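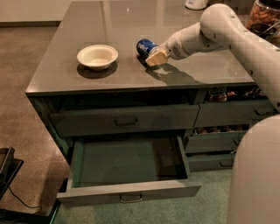
## Tinivow tightens its house rules for kitchen robots

Fri 29 March. New rulebook out from Tinivow this morning, covers robot arms working in shared kitchens and break rooms. Short one. Takes effect right away at the Flastunmont site, Prultudmont to follow.

Main points:

- Drawers. An open drawer counts as an obstacle. Arm can work above one, but the base stays put untill it's shut.
- Cans. Sealed drinks get the low grip setting, standing up or on their side. No squeezing to test.
- Cables stay out of the drive path. Tape or reroute, operator's choice.
- Glass jars on the counter now have to be logged before a run starts.

The old rules dated from January and left drawers out completly. Krajewska, the firm that did the review, went through 519 run logs and flagged 152 of them, mostly for driving with a drawer open. Its report asks for a hard lockout in software. Tinivow hasn't agreed to that part yet, says it wants another 200 runs first.

Operators need to sign the new sheet before their next shift. Copies at the front desk.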